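Section 5. Folding and storing thin jackets

I'm going to be upfront: this is the part of the Olline drawer guide I rewrote the most times. Shirts are easy, towels are easy, and then you get to the windbreakers and rain shells and everything slides around like it's on ice. If you've got kids you probably have a pile of these by the door right now (I do). So grab one and let's go through it together.

Before you start

You should already have the drawer in its runners and the dividers clicked in, as covered in Section 3. For jackets I like the dividers set 8 inches apart. You can go narrower for toddler sizes, but a grown-up shell needs the full width or the bundle pops back open.

You'll want:
A flat surface bigger than the jacket. The bed works great, the couch does not.
The jacket, completely dry.
One of the soft Brekuvent bands that came in the small bag with the dividers. Any wide fabric hair tie will do if you lost them (mine lasted until April).

CAUTION: Don't put a damp jacket away, even a little damp. I did it once with a raincoat and the whole drawer smelled like a pond. Hang it up overnight and fold it tomorrow, it isn't going anywhere.

5.1 Get the jacket flat

1. Empty the pockets. All of them, including the little inside one you forgot about.

2. Close the zipper all the way to the top. A half-open zipper lets the two fronts slide past each other and you'll be chasing them for the rest of the fold. If it sticks, stop and look for fabric caught behind the teeth before you pull any harder.

3. Lay the jacket face down and smooth it from the middle out toward the sides with your flat hand. Thin nylon holds air, so go slowly and push the air toward the hem.

4. If there's a hood, fold it down onto the back and press it flat.

Note: Turning a jacket inside out protects a print, but I don't bother for everyday storage. I'd much rather see the colors when I open the drawer! For longer storage, see 5.4.

5.2 The fold

1. Bring one side in to the middle of the back, then lay that sleeve straight down along the body.

2. Do the same with the other side. You should have a long, even strip now. If the strip is wider than your divider gap, open it up and bring the sides in a bit farther.

3. Fold the strip in 3, starting from the hem and finishing at the collar.

4. Press down with both hands and count to five. It feels silly but it gets the last of the air out.

5. Slip the band over the bundle and stand it in the drawer, folded edge up.

CAUTION: Keep the zipper pull tucked inside the bundle. A loose pull can snag the drawer lining, and on a shiny fabric it can leave a scratch on the jacket next door.

5.3 If the fold won't hold

Most of the time the trouble is right at the zipper. The tape is stiffer than the cloth on either side, so the cloth gathers up against it and you get pleats, and the pleats turn into a lump by the last fold. Don't try to squash the lump. Open the jacket out, turn it face up, hold the zipper straight with one hand and ease the fabric away from it with the other, then go back to step 1 of 5.2.

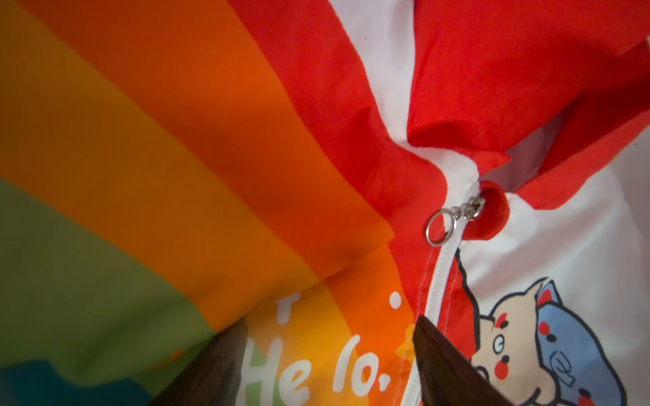

Fabric bunched into a tight pleat near the white zipper. Smooth it out before folding.

Still springing open? Try rolling it from the hem up, and use two bands. The result is fatter but it stays put.

5.4 Putting jackets away for the season

1. Wash according to the care label and let the jacket dry all the way through.

2. Turn it inside out if it has a print you want to keep nice. Printed surfaces pressed together in a warm closet can stick.

3. Fold as in 5.2 but leave the band off, and lay the jacket flat on top of the others.

4. Don't stack more than 5 in one drawer. The bottom ones get hard creases, and those take forever to hang out.

Next up is Section 6, hats and gloves, which go in the shallow drawer.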